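Pradell Horizontal Blind, 20 mm slat
Manufacturer: Nurner
Product group: Interior blinds, manual
Page revised 6 Mar 2021

Overview

The Pradell is a manually operated horizontal blind for office windows and interior glazing. It is supplied as a complete unit: headrail, slat stack, bottom rail, tilt wand, lift cord with cleat, end caps and brackets. Each blind is made to the ordered width and drop. There are no stock sizes.

The slat is 20 mm wide and lightly crowned. A slat this narrow stacks tightly when raised and keeps the blind close to the glass, so furniture can stand against the wall below without catching the bottom rail. Closed, the slats overlap along their full length. Partly tilted, they cut the direct line of sight while still passing daylight.

The Pradell replaces the earlier Betancur blind. Brackets are different and the two cannot share a headrail. See Replacing a Betancur below.

Construction

Headrail: roll-formed steel, U-section, open at the top. Painted to match the slats unless ordered otherwise.
Slats: coated aluminum.
Ladders: braided polyester, color matched. The number of ladders is set at the factory according to width and cannot be changed by the customer.
Bottom rail: closed steel tube with plastic end caps. The ladder tails are held by push-in buttons on the underside.
Tilt gear: worm type, self-locking. The slats stay at the angle where the wand leaves them.
Wand: clear acrylic, detachable at the hook.
Lift: cord lock at the headrail, cord secured to a wall cleat.

The tilt gear and the cord lock can be on the same side or on opposite sides. State this on the order. If nothing is stated, the wand is fitted on the left and the cord on the right, seen from the room.

Finishes

There are 13 standard finishes, from white through a run of pale grays to black. Two of the grays are close enough to be confused under fluorescent light, so use the finish code and not the name when ordering a later addition to a room. Matte and satin coatings are priced the same. A perforated slat is available in white and light gray only.

Color is controlled by batch. Blinds for one room should go on one order. A blind added later is made from whatever batch is current, and a small difference may show where it hangs directly next to an older one.

Measuring

Inside fit. Measure the width of the opening at the top, middle and bottom and give the smallest of them. Measure the drop at left and right and give the smallest. Mark the order "opening size". The factory takes the clearance off. Do not take it off yourself.

Face fit. Measure the area to be covered, including overlap on each side, and mark the order "blind size". No deduction is made. On metal-framed glazing the overlap should land on the frame member, which gives the bracket screws something to hold and hides the light gap at the ends.

Several panes in a row. One blind per pane is the usual choice and is what we recommend for fixed office glazing. Each pane can then be tilted separately, and a damaged blind comes down without touching its neighbors. Line up the bottom rails by ordering an identical drop for every blind in the row, even where the sill is slightly off level. A stepped row of bottom rails is easier to see than an uneven gap at the sill.

Corners. Where two runs meet at an inside corner, one run goes fully into the corner and the other stops short of it by the depth of the headrail. Decide which is which before ordering. The drawing on the order form has a box for it - most of the remakes we handle come from this box being left empty.

Installation

Tools: drill, level, screwdriver, pencil.

Mark the bracket positions and check them with a level across the whole opening. Do not measure down from the ceiling, especially under a suspended grid. End brackets go just inside the end caps. Intermediate brackets must clear the tilt gear, the cord lock and the ladder drums, so hold the headrail up to the marks before drilling.

Fix the brackets. The screws supplied are for wood and for thin metal section. For masonry or plasterboard use a suitable plug, not supplied.

Hook the front lip of the headrail into the brackets, push the back up and close the gates. Each gate clicks. Hang the wand. Fix the cleat high on the wall, out of reach of small children, and wind the spare cord onto it each time the blind is raised.

Lower the blind fully and run it open and closed. If the bottom rail hangs out of level, adjust the cord length at the button under the low end. If the slats close unevenly, one ladder is caught on its drum, and the blind must come down to free it.

Replacing a Betancur

The Betancur bracket is deeper and its screw centers are different. Remove it. The old holes are covered by the Pradell bracket in face fit but remain visible in top fit, where they should be filled first. Betancur wands fit the Pradell hook. Betancur ladders, end caps and drums do not.

Cleaning

Close the slats and wipe along their length with a soft, slightly damp cloth, then tilt them the other way and repeat. Work from the top down. A lambswool duster is enough for routine work. Do not use solvent, abrasive pads or a steam cleaner. Do not immerse the headrail.

A bent slat can sometimes be eased straight by hand. A creased one can't, and should be replaced. Spare slats are cut to order, so quote the order number printed on the label inside the headrail.

Ordering and lead time

Orders go through Droltard, who hold the samples and handle site surveys. Production takes 14 working days from the signed order form. The August shutdown is not counted. Blinds ship flat with the slat stack tied. Leave the ties on until the headrail is in its brackets.

Warranty is 2 years on the tilt gear, cord lock and coating. Ladders and cords are treated as wearing parts.

Technical questions: Anselmo Carhuamaca, Nurner
Samples and surveys: Abelardo Villca, Droltard

In use

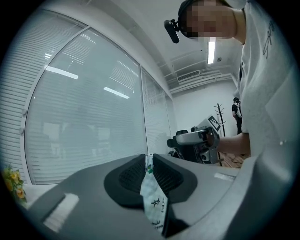
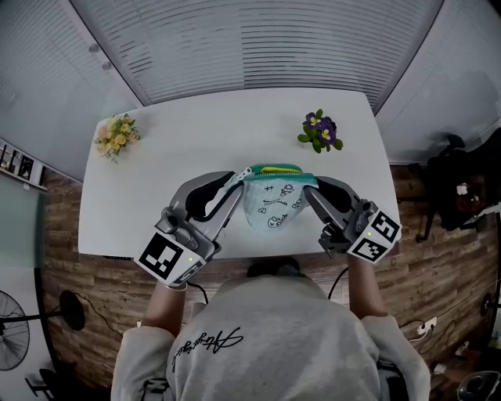
Can the drop be shortened after installation?

The drop can be reduced but not increased. Lower the blind, take out the buttons under the bottom rail, untie the cords and slide the rail free. Remove the unwanted slats from the bottom, refit the rail at the new height, retie the cords and trim the ladder tails, leaving enough to tuck under the buttons. Keep the removed slats as spares. The width cannot be altered on site.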